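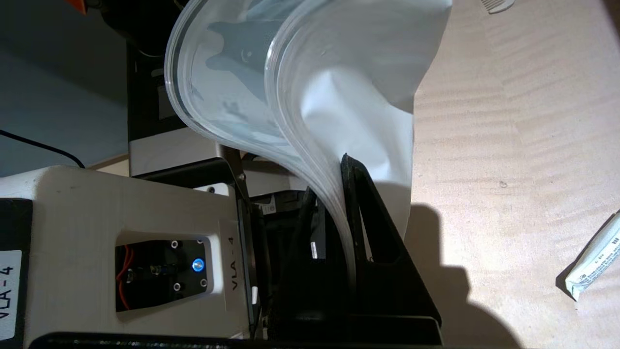
Fouzia Khattak says she washes her zip-top bags at least twice before she lets them go, and she would be very happy if the rest of Narnholm did the same.

News > Local > Around Town

Her remark got a good warm round of nods on Thursday evening at the Poreck reading room, where the neighborhood swap table has started taking clear plastic bags along with the usual jars, buttons and yarn. The big ones with a zip top are wanted most (they're so handy for keeping recipes, sewing patterns and loose papers together, and you can see what you've got without opening anything!). Since August the table has passed along 382 bags, and more than 7 boxes of jars besides.

Please bring bags clean, with the zip still closing properly, and take out any old notes or receipts first. The table is open the first Saturday of the month until 3, by the side door on Irka Street.

We use cookies to remember your settings. Accept | Manage

Comments (2)

Shin: Do you take the little sandwich ones too? I have a whole drawer of them.

Marigold Lane: I hang mine over a wooden spoon to dry, works a treat. See you Saturday!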